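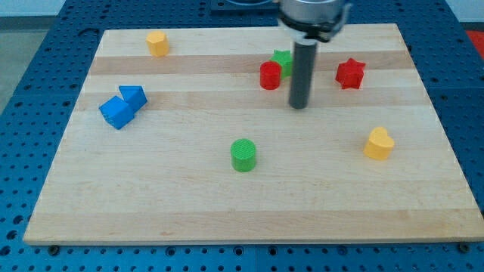
Date: 2023-09-06
Subject: Re: [cell-practice] Draft 3, section on start positions of blocks

Dear all,

thank you for the new draft, and to our colleagues in Tostthorpe for putting it together so quickly. I have read the section on start positions twice and I have some remarks. Please excuse me if my wording is sometimes too direct.

> 4.2 Before each run the operator shall place all blocks on the board
> in an upright position. Blocks shall not touch each other.
> 4.3 The finger shall be raised to the safe height before any person
> reaches over the board. The safe height is 40 mm.
> 4.4 If a block leaves the board, the run is stopped and counted
> as failed.
> Could the sites please tell us if they can live with this? We would
> like to close the section before November.

On 4.2: at Dasbridge we can not accept the second sentence as it is. In our pushing tasks it is quite normal that two blocks lean on each other, for example a cube and a triangle of the same colour, and the cube stands a little tilted. If we forbid this at the start, we test only the easy cases. I propose: "Blocks may touch each other if the task sheet allows it. The operator shall write down which blocks touch." The word "upright" is also not clear for me. For a cylinder I know what it means. For a heart or a star I do not know, they can stand on the edge or lie flat, and both are stable enough. Maybe a small drawing for each shape would help.

On 4.3: 40 mm is in my opinion too low. It gives room for the blocks but not for a hand with a sleeve. More important, the height alone is not a safe condition. The arm must be in protective stop, and the operator must see the stop on the panel, before the hand goes in. I would put this first and the height second. In our local rule, which came from the Justira checklist, the order is like this and we have kept it for 18 months.

On 4.4: agreed, but please add who picks up the block and when. In our log we have 103 stopped runs, and in 11 of them the operator reached for the block before the arm was stopped. No injury, but I was not happy to read it.

One small question at the end. Does the draft say anything on fixing the board to the table? I did not find it. A board which moves by a few millimetres makes all saved start positions wrong. The group in Dương asked the same last time and I think they got no answer.

I can write a new text for 4.2 and 4.3 if the list agrees.

With kind regards,
Dasbridge test cell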